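Laying out the garden on the kitchen floor

I moved the vegetable beds this year. The old ones ran along the north fence, where the neighbor's maple has grown enough to shade them by 3 in the afternoon, and the beans have been getting worse each summer. The new spot is in the middle of the yard, 15 feet by 11, and I had to decide what goes where before digging up any more grass.

In past years I drew the plan on the back of a seed envelope and lost it by April. Marjatta Rautiainen, who had the plot next to mine back when I rented at the community garden, always worked in squares. She gave each crop a number of squares and wrote it in a notebook. I never did it because it looked fussy. This January I had a cold and nothing to do, so I tried it.
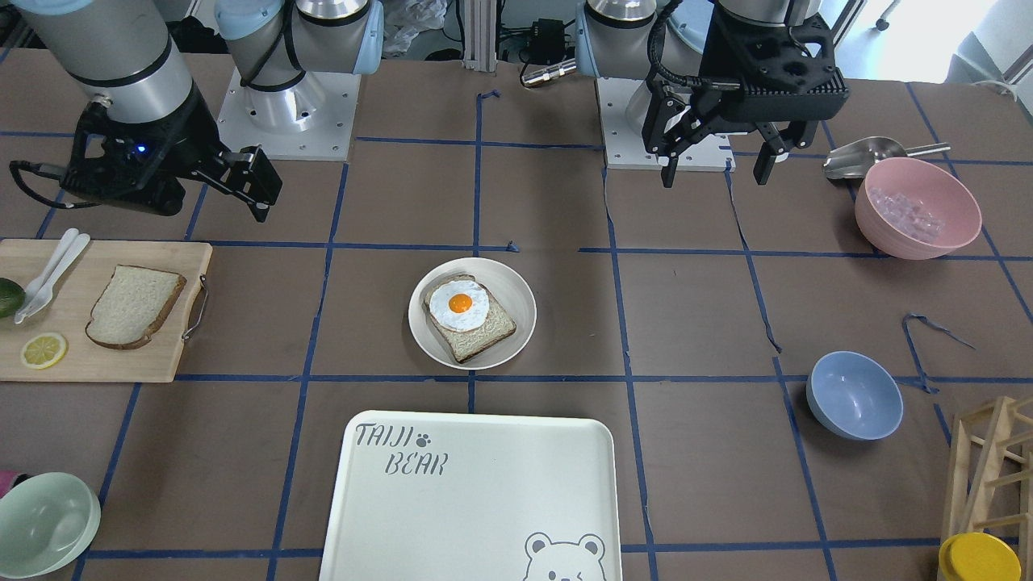

Square planting comes down to giving up rows. You divide the bed into blocks, plant each block as its own small garden, and stop leaving long strips of bare soil to walk on. Most people use string or thin wood slats for the dividers. Strips of dark blue tape on a brown tabletop make the same kind of grid, and I like tape for the planning stage because you can peel up a line and move it over when you change your mind. I changed mine a lot. The first version had the squash in the center, which meant I would have been stepping over vines until October.

I ended up doing the full-size version on the kitchen floor, one bed at a time, with seed packets set down in the squares. It took two evenings. My husband walked around it without comment the first night and asked for his floor back the second.

What I settled on:

The bed nearest the house gets salad greens, radishes and scallions. I pick from it almost every day, and I don't want to cross the yard in the rain for a handful of lettuce.

The middle bed is tomatoes and basil. I am down to six tomato plants from eleven. Last year I was leaving bags of them on the porch of anyone who had ever said hello to me. I kept the paste type and one cherry, and dropped the big striped ones that split every time it rained.

The far bed is for beans, with the squash at the outside corner where it can run off into the grass. I'll mow around it.

Garlic stays where it is by the fence until July. It went in last fall and doesn't seem to mind the shade as much as everything else does.

The spacing numbers on the packets are for rows, so they need some adjusting. If a packet says to sow and then thin to four inches, I use the thinning number in both directions and ignore the row distance. For carrots I go a little wider than that. Mine come up forked if they are crowded, although the clay may have more to do with it than the spacing.

On the clay: Levente Dobos at the feed store talked me out of adding sand. He said I would need truckloads to make any difference and would probably end up with something worse. I'm using compost and leaves, two inches on top, and not turning it in very deep. The leaves were free. I had nine bags from the maple, so the tree is good for something.

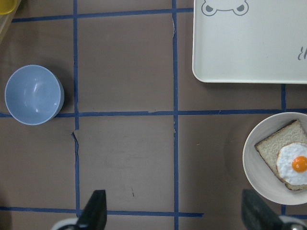

Keeping the lines straight

The part I got wrong was measuring each square from the one before it. Every little error gets added to the next, and by the far end of the bed my last column was narrower than the others by almost the width of my hand. Measure all the marks from one corner with the tape measure left in place, then run your lines. Do the long sides first and check the two diagonals before you do anything else. If they match, the corners are square.

Outside I'm using cotton string and short stakes. I'll leave it up until the seedlings are big enough to show me where the blocks are, then pull it out. String left in all season gets caught on the hoe.

The greens go in first, as soon as the soil stops sticking to the shovel. I tried yesterday and it's still too wet. The peas should have been on this list and I forgot them completely, so they will probably end up against the back fence with the garlic.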